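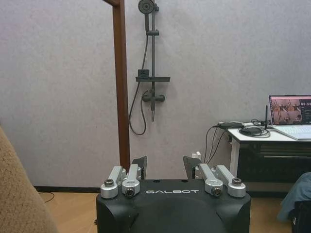
Too many gripper tests stop at blocks and cups, one reader wrote to us after our last item on the Wukari trials, and the results say little about a house. The reader asked for a test with something thin, stiff and awkward to hold. The lab in Sastmont has since run one, with clothes hangers.

Wukari spent most of February comparing two ways of controlling the same pair of parallel grippers. The first was Gustska, a leader device that the operator moves by hand while the robot follows. The second was Ventura, a software controller that takes a short command and plans the arm's path by itself. The grippers, cameras and hangers stayed the same for both, and so did the room, which has a shower on one wall and a wooden rack standing nearby.

The task has three parts. The gripper closes on the hanger, the arm carries it to the rack, and the hook goes over the rail. A run counts as a success only if the hanger is still on the rail when the gripper has opened and backed off. A hanger that swings and stays on is a pass.

Wukari logged 716 runs, split evenly between the two controllers. Gustska had the better success rate on the last step, placing the hook. Ventura was faster from pickup to the rail and more even in its timing. The lab has not released the full rates and says it wants to check the video for borderline runs before it does.
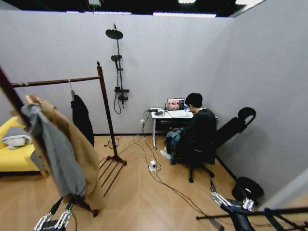

Why hangers and not shirts? A bare hanger holds its shape, so a miss can be traced to the grip or the path. Cloth moves on its own and would have made the two controllers harder to compare.

Most of the failures came from the same place. When the fingers closed a little above or below the middle of the hanger, it turned in the grip on the way over, and the hook arrived at the rail facing the wrong direction. Operators using Gustska could often correct for this by rolling the wrist. Ventura had no step for checking the angle of the hook once the hanger was held, and it carried on with the path it had planned at pickup.

Delay was the main complaint about Gustska. The lab measured lags of up to 115 milliseconds between the operator's hand and the gripper. Operators said they could work with that while moving across the room but slowed down near the rail, where a small overshoot knocks the hook off. The longest lags came when both wrist cameras were streaming at full resolution along with the head camera. 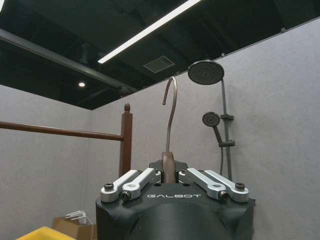 Dropping the wrist cameras to a lower resolution brought the lag down, but operators then had trouble judging how far the tip of the hook was from the rail. The lab tried lowering the head camera only. That setting was kept for the rest of the Gustska runs, and the earlier ones were marked separately in the log.

Grip force turned out to matter less than expected. The lab started with a light setting to protect the finish on the hangers, raised it once, and saw little change in how often they turned. Where the fingers met the hanger made a bigger difference. Longer pads with a shallow groove are on order and will be fitted to both grippers at the same time.

Lighting was left alone through the trial. The ceiling strips stayed on and the wall panels are a matte gray, so glare was rarely a problem. Thin hooks were still hard for Ventura to pick out from some angles, and 33 runs were stopped early when the software lost track of the hook. Those runs are counted as failures in the log, a choice that some people on the Ventura side have questioned. They would like lost-track stops to be listed on their own line.

Operators worked in short turns at the desk and changed over after each block of runs. New operators got one practice block that was not counted. Their first counted blocks on Gustska were slower than those of people who had used it before, and the gap had mostly closed by the third. 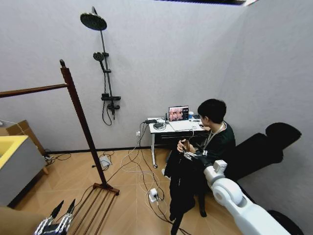
Next round

The next set of runs will use the grooved pads and a mixed mode, in which Ventura carries the hanger to a point near the rail and the operator takes over with Gustska for the hook. Wukari also plans to add a check of the hook angle right after pickup. The rack will be moved between blocks so that neither controller can rely on a fixed position. Readers who want the test sheet can request it from the Sastmont lab.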